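Household robots are sold on the big chores: laundry, dishes, floors. I would judge them on the bathroom shelf. Putting small things back where they belong is dull, constant work, and it exposes most of what a machine still can't do at home.
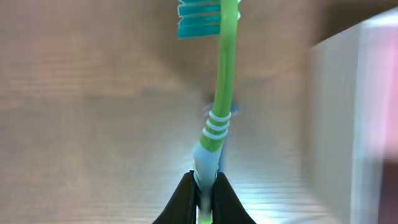
Grasping is the part vendors like to discuss, and parallel fingers now manage it well enough on rigid objects. A toothbrush is a fair test. Held by the pale grip, with the bristles up, it stands nearly vertical between two black fingers, and a short pinch at the bottom has to control the whole length of the handle. Any small error in angle at the fingers grows at the head – and the head is the end you want kept clean.

Lizelle Lekota at Pellenik argues that better wrist cameras will close the gap. I doubt it. In her January trials the arm completed 118 of 300 placements into a cup, and most failures came after a sound grasp. Contact is the problem, and for now I'd keep tidying my own shelf.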